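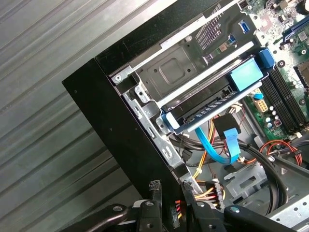
Our shop is putting robot arms on the desktop teardown line. What happens to the crew?

Asked by tower_jockey, 18 Jan 2018

I pull parts out of old office PCs at a refurb shop. Drives, memory, cables, power supplies. Management signed with Torkex for an arm on the first bench and says more are coming in September. The line from the office is that "no one loses hours, you'll just do the interesting work." I did 1272 towers last year and never noticed the interesting part. Has anyone been through this? What should I ask before I nod along?

2 answers

Answer from Ivana Daza

We went through it at Farías. Hours did stay the same, I'll give them that. The job didn't. Before, I opened a case and worked through it my own way. Now I load cases, clear the ones it gives up on, and get asked why the count is down. Drives on plastic carriers with a latch were fine for us. Cables were another story - every maker routes them differently, and a flat SATA cable never sits the same way twice.

The sales sheet promised 1506 units a month. Our best month was 968, and that included the ones I finished by hand. Ask who gets credit for those.

Look at the bench too. Somebody has to set up the fixtures and keep the loose wiring out of the way, and that somebody won't be the vendor.
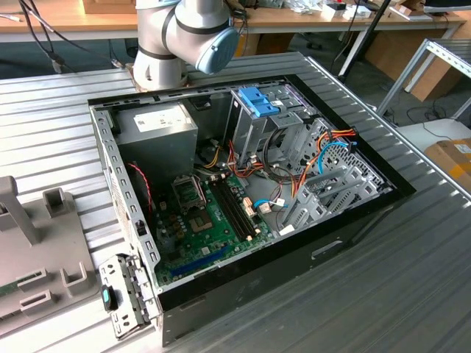
What I'd get in writing

1. Whose numbers the stuck units go under.
2. Your pay grade once you're "tending" and no longer "technician." Ours got renamed and the raise went missing.
3. Who is allowed to stop the arm, and whether you get written up for it.
4. Training on the software, on the clock. We got a PDF.

Answer from Cristóbal Vergara

Depends on the shop. Ours uses Clarka and it's ok I guess. My wrists hurt less. I wouldn't believe the September date though, ours slipped twice.

Comment from tower_jockey: Thanks both. Asked about number 2 and was told it's "under review."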